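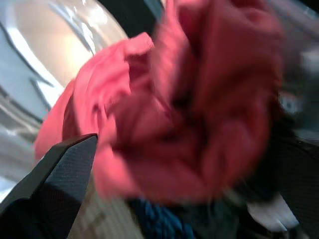
1/5
Read the Fallbridge laundry paper so you don't have to. Headline: wrist-camera data from just 27 homes beats 2,000 simulated demos. Big claim. I have questions.

2/5
"Success" means the robot grabbed a garment and lifted it. One garment or three, same score. Anyone who's pulled a tangled wash apart will see the problem.

3/5
Dark knits: 51 per cent. They blame creases hiding the edges. Plausible – but they never test a second camera. 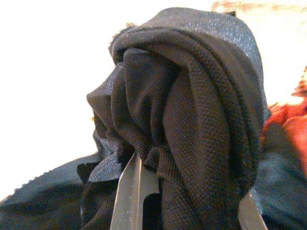
Dark knit in the fingers, more dark fabric underneath.

4/5
The Pernberg baseline got 26 tries per item. Their own method, Steltance, got almost double. That's in the appendix, in a footnote.

5/5
I'd like to see it rerun on the Trujillo set with equal tries and a one-garment rule. Code is "coming in July". It doesn't say which July.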